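Chapter 7
Two Arms on One Counter

7.1 Scope of the Build

The previous chapter ended with a single arm bolted to a bench and moving between taught points. This chapter adds a second arm and a shared work surface. The project is the Cistau kitchen cell, designed by Adwoa Baidoo and Leopoldo Arriaga in the Kirnanmont shared workshop and since repeated by several home builders. Its task is modest: hold a pot by one side and move it a short distance without tipping it.

The reader will need the controller from Chapter 5, a rigid frame, and a computer able to run the simulator. No hardware is powered until Section 7.6. Builders who skip the simulated work tend to find their errors with the arms themselves, and a bent wrist flange is slow to replace.

7.2 Terms

Base offset is the distance between the two arm bases, measured center to center. In the Cistau cell it is 877 mm. Shared volume is the space that both arms can reach. Clearance is the smallest distance between any part of one arm and any part of the other, or between an arm and a fixed object. The planner used in this chapter stops a motion when clearance falls below 10 mm.

Measure the base offset after the frame has been tightened, then enter it in the model. Boonmee Nuchit's build log records a full evening lost to a figure taken from the drawing — the frame had been welded slightly wide.

7.3 The Simulated Counter

Model the counter before the objects on it. Height matters most; texture has no effect on planning, although it does affect any vision code tested later. Place the pot and the cutting board as separate bodies, each with its own collision shape. A pot must be modeled as a hollow body. If it is entered as a solid cylinder, the planner will reject every grasp that puts a finger inside the rim.

The end tools need not match. A multi-fingered hand on one arm and a gripper on the other is a workable pairing, provided each has its own tool frame.

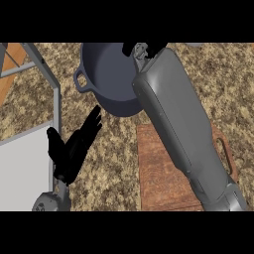 Should both arms be planned together or one at a time?

Plan them one at a time at first, treating the other arm as a fixed obstacle. Joint planning finds shorter paths, but its failures are harder to trace.

7.4 First Exercise

Load the model and set both arms to the home position. Command the left arm to the approach point, hold it there, and run the right arm through its taught path. Record the minimum clearance and the joint at which it occurs. Repeat with the order reversed. The two results will usually differ, and the smaller value governs the choice of speed limit in Section 7.5.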